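Zuneo hand-held gripper pair, review after three months of use
Posted 2024-04-18

I work in a small team where we teach robot arms to do simple jobs in offices and homes. Until January we taught by remote control, with a leader arm which the operator moves and a second arm which copies. Then we bought the Zuneo pair. You hold one gripper in each hand, you do the task yourself, and the recording is used later to train the arm. I have used it almost every working day, so I think I can say something useful.

What you get

Two grippers, two cables, the marker cubes, a calibration sheet and a printed manual of 20 pages. The manual is correct but short. The page on mounting the cubes I had to read several times, and in the end my colleague Braulio Beltrán did it better than me without reading. The weight is 375 grams for each hand with the cube on. In the first ten minutes this feels like nothing. After one hour you will notice your wrists.

Holding and closing

The fingers close well on thin things, and this was my main worry before buying. Pens, sticks, a spoon handle, all fine. Our older Primisden gripper was always losing such objects when the hand turned. With the Zuneo I feel through the handle when the object is held, so I do not need to squeeze too much. Flat things on a table, for example one sheet of paper, are still difficult. You need to push it to the edge first.

We do most of our tidy-up tasks at a round table, with a book and a small picture frame on it. It is a good test, as there is no clear front side and you must decide where to stand.

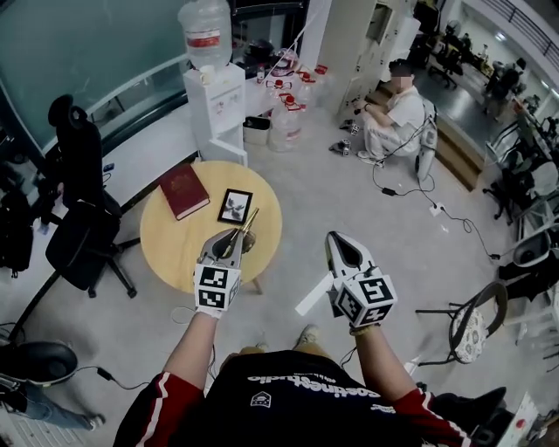
Tracking

The cubes sit just below the jaws, so they move with the tool and not with your arm. When the markers are well seen, the position is very good. When you turn the wrist far inside, or one hand passes before the other, the tracking can be lost for a moment. The software shows this with a yellow line, but only after you finish. I would prefer a sound during the recording. In our first week we threw away 25 recordings for this reason. Now we have learned to keep the elbows a little open and it happens rarely.

Cables

This is the weak point. Each gripper has a thin cable and it goes down from the wrist. It does not disturb when you stand in one place, but when you walk between two tables you start to think about your feet. A wireless version was promised by the shop in Mulcombe where we ordered, but without a date.

Compared with remote control

A simple pick and place takes me much less time by hand than with the leader arm, and new people understand it immediately. With remote control they needed a full morning. We now make 50 good recordings in one session and stop there, as the quality goes down when people are tired. For slow work with force, such as closing a tight lid, I still go back to the leader arm. By hand it is too easy to do a movement that our arm cannot repeat.

Support

I wrote to them two times. The first answer came next day from a person signed Liu, very clear, with a corrected calibration file. The second question, about left and right being exchanged in the export, is still open.

My rating is four from five. I would buy it again, and I would order longer cables together with it.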